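Zusto 1551 Bench Scale
Section 3: Choosing the Place, Leveling and First Calibration

Please read this section before you connect the scale to the power.

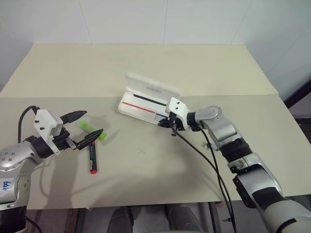 The scale must stand on a firm, level table. A good table is the half of a good weighing. Many of the questions which our service desk at Drevell receives are about numbers that do not stay still, and in many such cases the scale is in order and the place is not suitable.

3.1 Where to put the scale

Choose a table that does not move when you lean on it with one hand. A table with wheels is not recommended, also when the wheels have a brake. If the table top is made of two or more panels, put the scale fully on one panel, with all four feet on the same side of the joint. Panels can bend a little in different directions under load, and then the scale is not level anymore after you have leveled it.

Keep the scale away from:

- open windows, fans and the outlet of an air conditioner
- radiators, ovens and direct sun
- refrigerators, compressors and other machines that vibrate
- doors which are often opened and closed

The room may be between 50 and 95 degrees Fahrenheit. If you bring the scale in from a cold car or an unheated store room, leave it in the closed box for two hours before you open it.

Leave a free space of one hand width at the back of the scale, so that the power cord can hang down without touching the pan. A wall behind the table is no problem, but the pan and the draft cover must not touch the wall.

Note: If you have only one table and it is not very steady, put the scale close to a table leg and not in the middle of the top. This helps more than most people expect.

3.2 Unpacking

1. Open the carton from the top. Do not use a long knife, because the draft cover lies directly under the cardboard.

2. Take out the upper foam with the small parts. It holds the power adapter, the leveling key and the calibration weight in its plastic case.

3. Take the scale out with both hands under the base. Never lift the scale by the pan or by the pan support.

4. Remove the red transport screw from the bottom. Turn the scale on its side for this, not upside down. Turn the screw to the left until it comes out completely.

5. Put the transport screw in the small bag which is glued inside the carton lid, and keep the carton. You will need both if the scale must travel.

CAUTION: Do not put anything on the pan support while the transport screw is still in. The weighing cell can be damaged, and this damage is not covered by the warranty.

6. Put the steel pan on the support. The pan has a notch at one side. The notch shows to the back.

7. Put the draft cover over the pan if you will weigh small quantities. For larger bowls you can work without it.

3.3 Leveling

The scale has four feet. The two front feet can be turned and the two rear feet are fixed. The bubble level is on the right side of the display.

1. Look at the bubble from straight above. If you look from the side you will see it in a wrong position.

2. If the bubble is to the left, the left side is too high. Turn the left front foot with the leveling key to make it shorter, or turn the right front foot to make it longer.

3. If the bubble is to the back, the rear of the scale is too high. Make both front feet longer by the same amount.

4. If the bubble is to the front, make both front feet shorter by the same amount.

5. Continue with small turns until the bubble is fully inside the black ring. It does not need to be in the exact center of the ring.

6. Press lightly with one finger on each corner of the base, one corner after the other. The scale must not rock. If it rocks, one of the front feet has no contact with the table. Correct this foot and look at the bubble again.

When a front foot is turned out so far that you see the yellow line on its thread, do not turn it more. The table is then too much sloped for this scale. Please do not put folded paper or coins under the feet. Paper becomes thinner with the time and the scale goes slowly out of level, and you may not notice it for weeks.

3.4 Connecting the power

Use only the adapter that was delivered with the scale. Other adapters can have the same plug and a different voltage.

1. Plug the small connector in the socket at the back of the scale. Push until you feel a click.

2. Lead the cord under the hook next to the socket. The hook keeps the weight of the cord away from the connector.

3. Plug the adapter in the wall outlet. The display shows all segments, then the software number, then a line of dashes.

4. Wait. The dashes stay until the scale has found its zero point. Do not touch the table during this time.

5. When the display shows 0.0 g, let the scale warm up for thirty minutes before the first calibration. You can switch off the display with the moon key, but leave the adapter connected.

Note: It is good to leave the scale connected also overnight. The power use in standby is very small and you do not need to wait in the morning.

If you sell by weight, please ask your local authority which rules are valid for you. The 1551 is made for kitchen, workshop and packing use, and it is not approved for trade.

3.5 First calibration

The scale was calibrated in the factory. It must be calibrated again at the place where you will use it. You need the calibration weight from the box, which is 400 g, and a clean dry cloth.

Do not take the weight in your bare fingers. Hold it with the cloth. Fat from the skin stays on the metal and attracts dust, and after some years it makes a difference.

1. Make the pan empty and clean. Close the draft cover.

2. Press ZERO one time. Wait until the small circle at the left of the display appears. The circle means that the value is stable.

3. Press and hold CAL until the display shows CAL 0, then release the key.

4. Press OK. The scale measures the empty pan. The display blinks.

5. When the display shows the nominal value of the weight, put the weight in the middle of the pan. Close the draft cover again and take your hands from the table.

6. Wait for the beep. The display shows PASS for a short moment and after that the weight value.

7. Remove the weight. The display must return to zero. A difference of one digit is allowed.

If the display shows FAIL, look first if the draft cover touches the pan. Then repeat from step 1. If it fails a second time, check the level again as described in 3.3.

You can stop the calibration at any moment before step 5 with the moon key. The old calibration then stays in the memory.

3.6 Corner test

With this short test you find out if the scale gives the same result on every part of the pan. Do it after the first calibration, and after every time the scale was moved to another table.

1. Put the calibration weight in the middle of the pan and write down the value.

2. Put the weight halfway between the middle and the front left corner. Write down the value.

3. Do the same for the other corners.

4. Compare. The corner values may differ from the middle value by two digits at most.

If only one corner is different, take off the pan and look if there are crumbs or sand below it. If all the corners are different, the transport screw may still be in its place, or it was not removed completely.

3.7 Messages during set-up

Dashes that do not go away
The scale can not find its zero point. Look for moving air or vibration. Try another table for a test, if possible a stone or a heavy wooden one.

Hi
Too much load on the pan, or the transport screw is still in.

Lo
The pan is missing, or it is not sitting correctly on the support.

Er 179
The calibration memory can not be read. Disconnect the adapter, wait one minute and connect it again. If the message comes back, do not use the scale and contact the service.

bAt
Only for models with battery pack. The battery is low. Calibration is not possible in battery operation, so please connect the adapter.

3.8 When to calibrate again

Once a month is enough for most users. Calibrate also when:

- the scale was moved, even on the same table
- the room became much warmer or colder, for example when the heating starts in October
- something fell on the pan
- the adapter was disconnected for more than one day

Many workshops choose a fixed day for it. If you keep a quality record, use the form at the end of this manual. Copies of the form are free to make.

3.9 Spare parts and service

Pans, draft covers, adapters and leveling keys can be ordered from Drevell or from the shop where you bought the scale. Give the serial number with each order. You find it on the plate at the bottom, next to the hole of the transport screw. The pan of the older Wavongate model looks similar but does not fit. Its notch is wider.

Before you send a scale to the service, put the transport screw back and turn it until it is hand tight. Pack the scale in the original carton with both foams. Include a note with the message you saw on the display and say on what kind of table the scale was standing.

Continue with Section 4, Daily Weighing and Tare.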